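Wastlow Home & Workshop Help
Can a scuffed metal bin be saved, or do I just live with it?

Posted 26 October 2023 by meltar_bench

Hi all! I picked up a big open metal bin at a shop clearance and I love it far more than I should. Sloping sides, solid floor, grey all over, and it takes up most of my workbench. I want to use it as a sorting tray for hardware (I have so many loose screws and brackets, it's ridiculous) and maybe for potting up seedlings come March.

The trouble is the floor. It's scratched from end to end, with dull streaks through the middle where parts must have been dragged out over the years. There are a couple of round holes in it too. My bench top is bare pale wood and I don't want it chewed up or soaked. So: do I sand the whole inside and paint it, or clean it and leave it alone? And what do I do with the holes? Never worked on anything like this before, so plain instructions please!

Replies

jeonshed
Oh, lucky find! I have two of these and use them every single day.

Clean it first, properly. Warm water, dish soap, a stiff nylon brush, and get right down into the seams where the walls meet the floor, because that's where old oil hides. Rinse, dry it with a towel, then leave it somewhere airy overnight. Wipe it with a rag and a little mineral spirits the next day (windows open, gloves on) and see what color the rag comes up. If it's still black, go again.

Now look at the scratches. Run a fingernail across them. If it's just scuffing, I'd leave it bare for hardware! Paint on a sorting tray looks gorgeous for a week and then you've got paint chips mixed in with your washers. I learned that with a lovely green one.

If you find actual rust, sand those spots with 1000 grit wet paper if it's light, or something a good bit coarser if it isn't, and follow up with a thin coat of paste wax. Buff it and you're done. The wax also makes small parts slide nicely when you scoop them toward you, which is so satisfying.

For the bench, cut a piece of thick felt or an old yoga mat to the size of the base and slip it underneath.

pottingon
paint it!! bright color. life is short

Wastlow_Wren
I'm with jeonshed on bare metal for the hardware, but seedlings are another story and I'd think hard before using one bin for both. Soil and water will find every scratch. If you do want it for potting, drop a plastic boot tray inside and keep the metal out of it altogether.

About the holes: they could be old mounting holes or drains, hard to say without knowing where the bin came from. Rubber grommet plugs from the hardware store will close them in seconds. Measure across the hole and buy the blind kind, with no opening in the middle. Press them in from the inside and trim anything that sticks out underneath so the bin sits flat.

Check the light before you start, too.

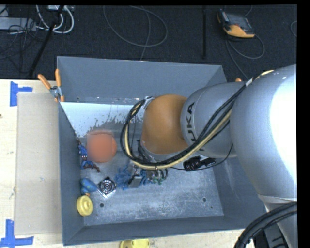
I used to work with a lamp straight overhead and the glare off the metal hid all sorts of things. Move your lamp down to one side, low, and every dent and ridge shows up. Go around the top edges like that as well, with gloves, feeling for burrs. A small flat file takes them off in a few strokes. Have fun with it, and come back and tell us how the seedlings do!

Related threads
Felt or cork under heavy bench trays?
Getting old oil out of metal seams
Best way to sort 2000 mixed screws
Pirnico drawer units: worth repainting?

Contact the moderators | Copyright Wastlow Home & Workshop Help | Back to top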